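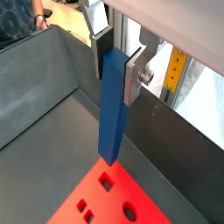
Blue block over the red sorter, as the wrist camera gives it to the operator.

Progress report to the Skoleck fund, May 29, 2026
Project: Poltuvley, teaching by remote control
Prepared by Suryani Rondonuwu

We are very pleased with this period. In January we were still arguing about how to lay out the bin, and now we have a working routine for recording a person steering the arm through a sorting task — and a set of recordings we would be glad to show anyone.

Dennis Magesa and I shared the driving. The task is a small one on paper: pick up a long blue block, carry it to the red shape sorter, line it up with an opening. By remote control it is a proper skill, and watching it grow in our newer drivers has been the best part of the work. We kept 30 full recordings and set aside 17 that had pauses or dropped signals in them.

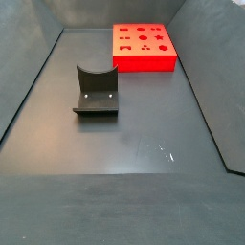 Every run begins with the same check of the bin. The sorter goes towards the back wall on the right, the black holder to the left of it and a little nearer, and the driver compares the fixed view with a saved one before taking the controls. Dennis wrote a one-page guide to this and it has cut our setting-up time a great deal.

The hardest part to teach was keeping a tall, thin block upright. New drivers grip it wherever they can and then find it leaning as they move across. We now ask them to take it near the top, stop, look at both views, and only then carry on. It sounds slow, but the motion we record is much smoother, with far fewer small corrections.

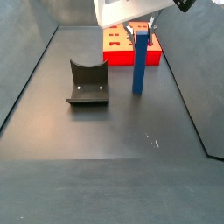 We also changed how the arm follows the driver's hand. Close to the sorter it now moves at a third of its normal speed, switched by a foot pedal. Suggested by our partners at Erkau, the pedal took an afternoon to fit and I would not want to go back!

Two things are behind plan. The labelling of the recordings is only partly done, with 13 still to go, and the second operator station is waiting on a cable from Vidal. Neither will cost extra money.

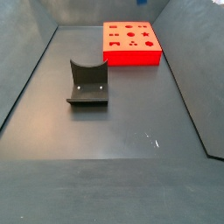
For the next period we want to move the sorter to 3 new positions and record a fresh set at each, using the same opening check. Dennis will also train two more drivers on the slow pedal. We plan to start the first training runs on the existing recordings as soon as the labels are finished, and will send those results separately.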